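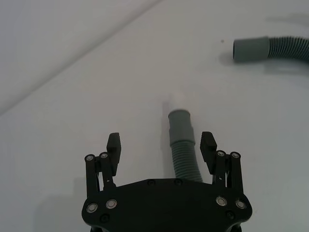 Figure 4. Photo: Vasylyna Stasiv.

4.2 What the runners told us about pacing by watch

I went into this part of the study pretty sure I knew the answer. I've run with a GPS watch for years, I check it way too often, and I figured everybody else did too (they don't!). Shafiq Fakir and I signed up 47 runners from the Modia and Trikby clubs and asked them to keep a plain training diary all through the spring. By the time we closed the books in May 2025 we had 2423 diary entries, and 2334 of them had enough in them to use. The rest were mostly blank pages, plus one very nice recipe for banana bread.

The thing that jumped out at me was how often people wrote about hills. On flat routes they'd talk about their pace, their splits, the last mile, all of it. Put a hill in there and the watch pretty much dropped out of the story – now it was breathing, sore calves, the dog that barks by the Flolside bridge. One runner wrote, "I quit looking at the bottom and started looking again at the top," and I could have hugged her.

Yaroslav Onyshchenko read a share of the diaries separately and sorted the comments his own way, and we disagreed mostly on what counts as "checking" the watch. Does a beep count? I said yes, he said no, and we went with his rule for everything in this section. The beeps get their own section next, along with the runners who turned them off.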